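Prilero Trade Digest — the printed quarterly for small importers

Subscription, four issues a year, mailed flat

I started the Digest because I was tired of reading about the world economy in a way that never got down to my own invoices. I bring in housewares and table linens, a few pallets at a time, and every big forum or summit gave me pages of talk about shared growth and open markets. Fine! But I wanted to know what a container would cost me in October and whether the port fees were going up again. So I began writing it down for myself, then for a few other small importers, and now it's a proper printed thing with a spine and a subscriber list, and this is the page where you can order it.

What you get

Each issue opens with a long piece on one trade question, written in plain words. The last one was about payment terms, and how the gap between paying the factory and getting paid by the shop has been stretching (mine certainly has). The one before that looked at currency swings and what a small buyer can do about them without hiring anybody. I try to pick things you can use at your desk the same afternoon.

After that come the tables. I'm fond of the tables. They cover ocean freight on the main lanes, air freight for people in a hurry, warehouse rents, and a page of customs changes with the old rule on the left and the new rule on the right. I keep the type large. More than 400 of you filled in the reader card last year and the most common request by a mile was bigger numbers, so the numbers are bigger.

Then there's the forum section, which needs a bit of explaining. Governments and trade bodies hold a lot of meetings, and each one ends with a statement. I read the statements all the way through and pull out the lines that might change something for a business with a handful of employees. Sometimes that's a single line. Once it was none, and I ran a crossword in the space instead, and I got more mail about that crossword than about anything I've ever written on tariffs.
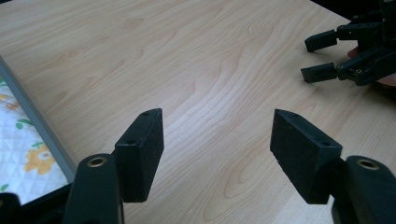 The fall issue has my long piece on tariff codes for textiles, and it's the one I'd hand to a new subscriber first. A lot of small importers take whatever code the supplier prints on the invoice and never look at it again. I did that for years. White quilted fabric with a floral print sounds like one plain item, the sort of thing you'd file under "bedding" and forget, but the code can depend on what the fiber is, what the filling is, and whether it arrives as yardage or as something already sewn up. The print hardly matters and the quilting can matter a great deal. The piece takes you through the questions to put to your supplier before the goods ship, and there's a page you can tear out and keep in the folder with your packing lists. Please do still talk to a customs broker about your own goods — I'm a buyer with opinions, and your broker is the one who can check the details.

The Brolo Index

I get asked about this more than anything else, so a few words. The Brolo Index is my own rough measure of what it costs a small importer to get a mixed pallet from a factory door to a shop floor. It puts together freight, insurance, handling, storage and the last truck ride. The reading in the current issue is 482. A higher number means a more expensive pallet, and that's really all the math you need in order to use it. The index has its own page near the back with the readings from past issues lined up beside it, and I explain any change I've made to the way I work it out. It's a blunt tool. It won't tell you what your pallet will cost, but it will tell you if your forwarder's new quote is moving the same way as everybody else's.

Driver, the planning insert

Driver is a fold-out sheet that comes tucked inside every issue. One side is a calendar for the coming quarter with factory holidays, the busy weeks at the ports, and space for your own order dates. The other side is a landed cost worksheet you fill in with a pencil. Yes, a pencil. You can do all this in a spreadsheet and I do that too, but I like having the sheet pinned over the desk where I can glare at it while I'm on hold. If you'd like spare copies, add the Driver pack to your order and I'll put 3 extra sheets in with each issue.

Paper and binding

The Digest is printed on uncoated paper so you can write in the margins. The cover is heavier stock and has held up well in my bag, coffee and all. We switched printers not long ago, to Xiong, and the binding is much better now — the pages stay flat when you open them to the tables, which the old ones never did. If you have an old issue that's shedding pages, write to me and I'll send a new one if I've got any left.

Choosing a subscription

The single subscription is one copy of each issue, sent to one address. The shop subscription is 2 copies of each issue to the same address, which works nicely if you have a partner, or a bookkeeper who keeps walking off with yours. Both include Driver. Subscriptions start with the next issue to be mailed unless you tell me you'd like the current one as well, and there's a box for that on the order form.

I don't offer a digital edition right now. I've tried a couple of test versions and the tables came out so small on a phone that I gave up. I may have another go at it.

Mailing and changes of address

Issues go out in a stiff envelope, marked not to be bent. Overseas copies travel by regular air mail and can take a few weeks, longer around the holidays. If you're moving, send me the new address before the first of the month the issue is due and I'll catch it in time. You can cancel whenever you like, and I'll refund the issues that haven't been mailed yet.

Back issues

Most are still in stock. The payment terms issue is running low, and the crossword issue is gone, I'm sorry to say. To order, write the season and the year in the notes box on the form, and I'll reply with the postage before charging you anything.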